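Section 13: When the Gripper Won't Let Go (Dritholm hand-held unit)

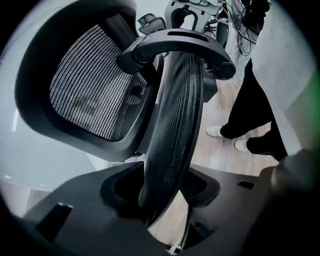
I wrote this section after my own Dritholm locked its fingers shut in the middle of a run and I did exactly the wrong thing, which was yank. Please don't yank! The finger links bend before the grip gives, and then you're waiting on parts (ask Siham Shboul how long, she has opinions).

You've got a stuck grip if the trigger is all the way out and the fingers haven't moved. A slow release is a different problem, so try Section 2 first.

1. Stop the recording. The Korell logger will happily keep writing through a fault, and you'll have to trim it later.

2. Support whatever you're holding with your free hand. If it's part of something bigger, like a chair or a cabinet door, get it to stay put before you go on.

3. Let the trigger out fully and take your finger off it.

4. Turn the power switch off and wait for the status light to go dark.

CAUTION: Keep your fingertips out from between the jaws, even with the power off. The return spring is still loaded and it can snap open. Kam-wah Yang got a nasty blood blister this way.

5. Turn the release screw on the back of the palm counterclockwise, a little at a time, until the fingers relax. Slide the gripper straight back.

6. Tighten the screw again, power up, and squeeze the trigger on nothing a few times.

Note: If you see error 1953, the finger encoder has lost its zero. Run "Home Fingers" from the Stivari menu, then repeat step 6.

If it sticks again the same day, tag it and put it on the repair shelf. I also swap the finger pads every 500 grips now, and mine's been behaving so far.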